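Hats by the door - talk notes
Findden library, small room, February 16, 2023

Get there early, find the light switch for the front half. Water. Turn phone off.

Hello, thanks for coming out in the heat. Second talk of the Piltum home series, January one was linen cupboards. If you came for linen cupboards the handout is still on the side table, help yourself.

Tonight is small. Hats, caps, beanies, whatever lives near your front door and falls on you. Half an hour then questions.

Start with the ask. Hands up who has hats on a hook. Hands up who has more than one hat on the same hook. Leave it there a sec, they'll laugh.

My own house - 14 caps between all of us when I finally got them out on the bed. Wore maybe four. Say that bit quickly, don't tell the whole caravan story, it went for ages at Plallevar.

Why hooks go wrong. One cap per hook is fine. Then a raincoat goes over it, then a bag. Then you cant see the cap so you buy another one. Also brims bend against the wall.

So, basket.

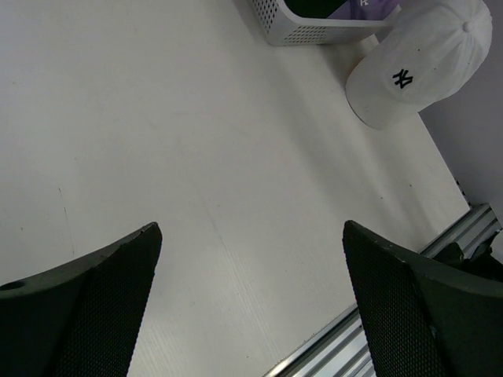 Open basket, no lid, low enough for the shortest person in the house. Lid means people put the hat ON the lid, seen it every time. Holes in the sides are good, a sweaty cap needs air. White plastic one like this is fine, wipes down, you don't need cane. And note where the white cap is, the one with the NY on the front - over the end of the basket and onto the table, not in it. Near enough is how most hats land. Ask the room: is that put away? Let them argue. My answer is no but it's a ten second fix.

Size of basket. People go too big. Big basket turns into gloves, dog lead, sunscreen, mail. I say six hats per basket, tops. More people than that, second basket, don't go up a size.

Colour. Pale basket, you see what's in it. Dark basket in a dark hall is a hole.

(Drink of water. Check time, should be 10 mins in. If over, skip the wool bit.)

Wool bit - beanies and felt go away for summer in a cotton bag. Clean first. Moths like the sweat more than the wool, so wash, dry flat, then bag. Felt ones on their crown, never on the brim. Someone always asks about cedar, say yes it's nice, top it up every year.

Now the sort. This is the part to slow down for.
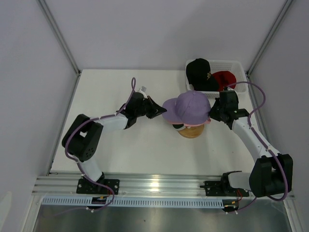

Sort on a clear surface and do one hat at a time. Kitchen table, bed, ironing board at a pinch. Pale top is best, you notice the marks on the brim and the sweat line. The purple cap on the white table is what I mean, a strong colour against plain and your eye goes straight to it. Put a hat out like that and decide on it before you touch the next one. Keep, wash, give. If you tip the whole basket out you'll put the whole basket back, I have done this.

3 questions to ask each hat, on the handout, read them out:
Did it get worn this summer.
Does it fit the person it's meant for now (kids' heads!!)
Would you be happy to lend it to a visitor.

Two nos and it goes in the give pile. Sentimental ones are exempt but they dont live at the door. Box on a shelf, label it.

Washing, quick. Spot clean the sweatband, mild soap, old toothbrush. Not the dishwasher, I know about the dishwasher thing. Older caps can have cardboard in the brim and it goes to porridge. Dry over an upturned bowl.

Give pile - Tiêu on the main street takes clean caps, go round to the side door, not the front. No helmets.

Homework: one basket, one table, do it before the next talk. Bring your number if you like, we'll put it on the board.

Questions. If none, ask who has a hat in the car right now.

Sign up sheet at the back for shoes. Stack chairs. Key back in the slot, code 2953 for the side gate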